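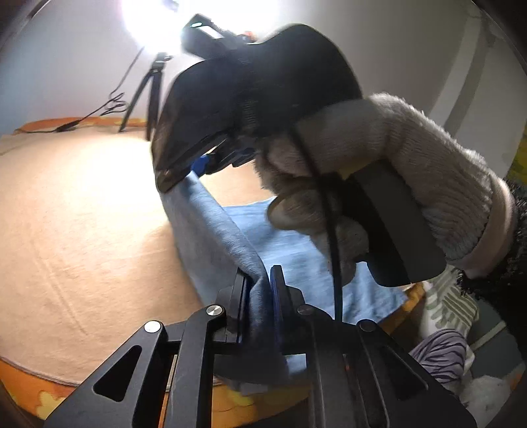
Towel folding by hand gripper - how slow is slow enough?

mallee_tinker
Posted 3rd October
Been doing towel folds with the two-hand grippers for Skiltbridge, 30 a session. Mine keep coming back marked "too fast on the pinch". I reckon I'm already crawling! Does anyone pause once they've got hold of the fabric, or just keep the motion going?

zeseck_fan
Pause. I count to 2 after the fingers close, then lift. My rejects dropped heaps once I started doing that.

couchpilot
Disagree, sorry. If you stop dead every time, the robot learns to stop dead every time. We had a Skamow arm at work that hung over every sock like it was having a think. Smooth and slow beats stop and start.

mallee_tinker
Right, so that's one vote each way, cheers. The corners are my real problem anyway.

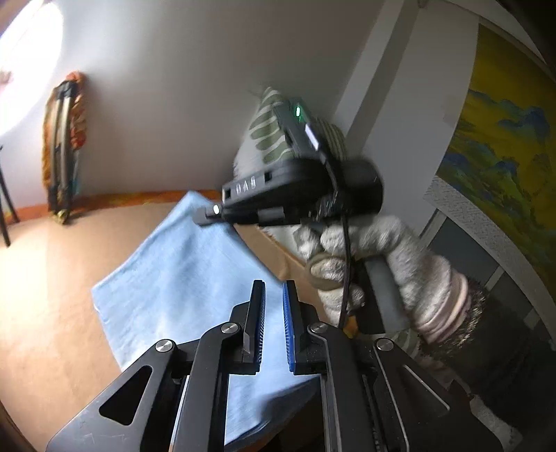
Light blue towel, near gripper low, right one coming in over the corner

zeseck_fan
Is that crumpled bit where you go in? I'd flatten it first and start the fold after.

couchpilot
Nah, leave it crumpled. Real washing is crumpled! I'd still take remote control over this any day, at least you find out what the arm can reach.

mallee_tinker
Tried remote for 3 weeks before this and the lag did my head in. Will do the next lot half with the pause and half without, and post what colour the marks come back.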